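Moving my customer emails off the old system

So I finally did it. After two years of grumbling I moved all the order emails for my little soap shop out of Predness and into Muvix, and I promised a few of you in the comments that I'd write up how it went.

Quick background for anyone new. I send order confirmations, shipping notices, a "your refill is due" reminder and a once-a-month newsletter. Predness did all of that fine when I had 50 customers. Then the list grew, the templates multiplied (my fault), and every time I changed my return address I had to go fix it in every single one by hand. Ugh.

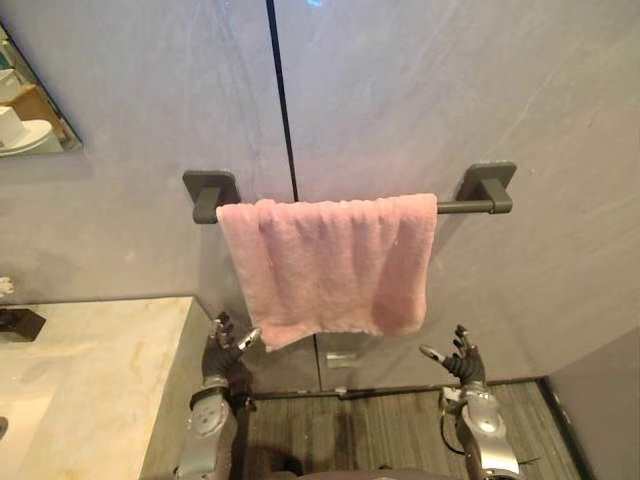 Cleaning up before the move

I exported everything and found 324 templates. I sell soap! Most were copies of copies, with names like "shipping new FINAL 2". I sat down one evening with a big mug of tea and deleted until I got to 161, which still felt silly, but some of those are for the wholesale accounts and I was scared to touch them.

The contact list was easier. Muvix lets you import a plain spreadsheet and it flagged the duplicates for me. It did choke on the accented letters in a bunch of names, so check your file encoding first. I had to run mine twice.

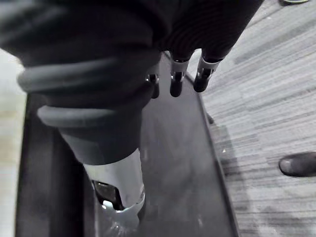
What I like so far

Shared blocks! I have one footer now, and when I change it, it changes everywhere. I fixed my address in March and it took less time than finding my glasses. The preview is good too, especially on a phone, where most of my customers read their mail anyway.

I looked at Isine as well, and the demo was really slick, but it's priced for companies with a whole support department and you pay for text messaging whether you use it or not. Muvix has a small plan that goes up to 1000 messages a month, and I fit under that as long as I don't get carried away with the newsletter.
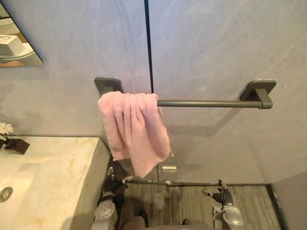 The part I'm still fighting with is the refill reminders. In Predness I could say "send this six weeks after the order ships." In Muvix the timer starts from the order date, so anyone on a backorder gets nudged to restock soap that only just showed up. Support wrote back pretty fast and suggested a custom date field, and I've got that half working. The other half sends at 3 a.m. for reasons I haven't figured out yet.

My invoices are staying with Setiawan for now. They go out as PDFs, my bookkeeping is tied to them, and I am not opening that can of worms before the holidays. If any of you have hooked Setiawan up to Muvix, please leave me a comment and tell me how bad it was!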